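Mantenimiento de herramientas de agarre - Unidad 4
Puesta a punto de la pinza manual

Imprimir
Enviar por correo electrónico

Apuntes: Nele Baert. Revisión: Dénes Katona, 3 de enero de 2022

El manual de Teteo promete que la pinza queda lista en 11 minutos. Conviene desconfiar. Ese tiempo supone dedos paralelos y almohadillas sanas, y en el taller de Desmet casi nunca partimos de ahí.

Antes de tocar ningún tornillo:

1. Mover la articulación a mano y buscar holgura en los casquillos. Si hay juego, ajustar las almohadillas no sirve de nada.
2. Pasar el dedo por la cara interior de cada almohadilla. Anotar rozaduras y muescas, aunque parezcan cosméticas.
3. Cerrar sin carga y mirar el contacto a contraluz.

La prueba con objeto se hace después, con un recipiente de plástico liso, que perdona poco.
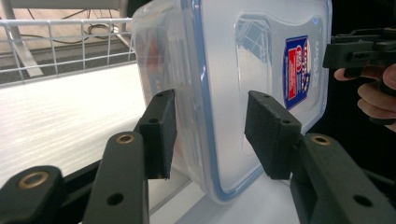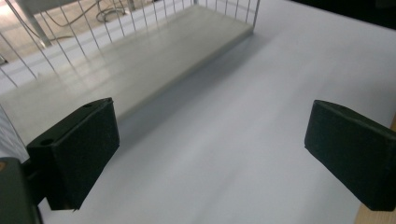
Las almohadillas con el recipiente entre ellas (primera foto) y con el hueco libre (segunda).

El catálogo fija la revisión cada 40 horas de uso. No he visto ningún dato que lo respalde - Stijn Verhoeven lo pidió en marzo y sigue esperando. Nosotros revisamos cada 26 y apuntamos el desgaste; cuando haya registros suficientes, hablaremos de intervalos.

Tampoco me convence apretar más para compensar una almohadilla gastada. El recipiente se deforma, el agarre parece firme y el defecto reaparece con una pieza rígida. Se cambian las dos almohadillas a la vez, nunca una sola, y se repite el punto 3.

Para la próxima clase: traer rellena la hoja 102, con las observaciones del punto 2. «Todo correcto» no cuenta como observación.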